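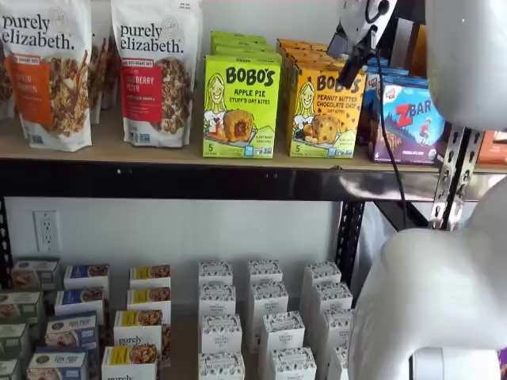

La ficha de una imagen de archivo debería leerse como una especificación, y casi nunca se lee así. Llevo años comprando plantillas y fotografías para maquetas de interfaz, y el texto que acompaña a cada archivo sigue siendo una cadena de sustantivos pensada para el buscador interno. «Alta calidad» no es un dato. «Fondo aislado» tampoco, si no se indica si hay canal alfa, trazado de recorte o solo un blanco más o menos uniforme.

El mes de marzo lo dediqué a revisar 200 fichas del catálogo de Dornetti, todas de la categoría de maquetas de dispositivos. En 129 no constaba el perfil de color. El archivo se descarga, se abre en el editor y el programa asigna el perfil por defecto, con lo que los grises neutros de una pantalla pueden virar al azul. El defecto se corrige en dos minutos cuando se detecta; cuando no, llega a imprenta.

El problema de fondo es de incentivos. Las agencias premian la ficha con más palabras clave y no penalizan la etiqueta falsa. Sugeng Krishnan, que mantuvo el tesauro de Onthorpe, defendía un vocabulario cerrado con revisión manual. Le objetaron el coste. El coste existe, pero hoy lo asume el comprador, archivo por archivo.
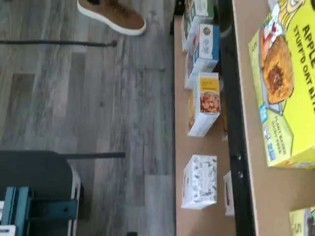 Zapatilla de ante marrón con suela blanca sobre suelo gris de aspecto de madera.

Un caso concreto: la biblioteca de Borkesthorpe devuelve 3.283 resultados para «tableta horizontal». Los filtros disponibles son orientación, color dominante y número de personas. No se puede filtrar por ángulo de cámara, por relación de aspecto de la pantalla ni por existencia de una capa inteligente para sustituir el contenido. Son justo los tres campos que decide cualquier diseñador antes de mirar la miniatura. 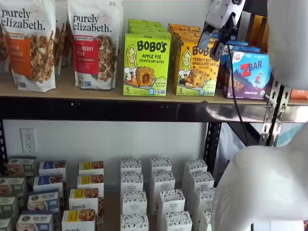 Se me dirá que la búsqueda por similitud visual resuelve la carencia. La resuelve en parte. Encuentra composiciones parecidas, pero no sabe si la pantalla es editable ni qué licencia cubre el uso en una aplicación de pago. Esa información no está en los píxeles y alguien tiene que escribirla.

Szénási publica sus fichas con ocho campos obligatorios y rechaza la subida si falta uno. El catálogo es pequeño y el buscador, mediocre. Aun así, compro allí siempre que puedo, porque el archivo que recibo coincide con el descrito.

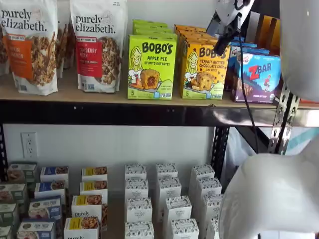

Mi propuesta es modesta: perfil de color, profundidad de bits, tipo de recorte, capas editables y alcance de la licencia como campos obligatorios, separados de las palabras clave. Los adjetivos pueden seguir en la descripción libre, siempre que el buscador deje de indexarlos.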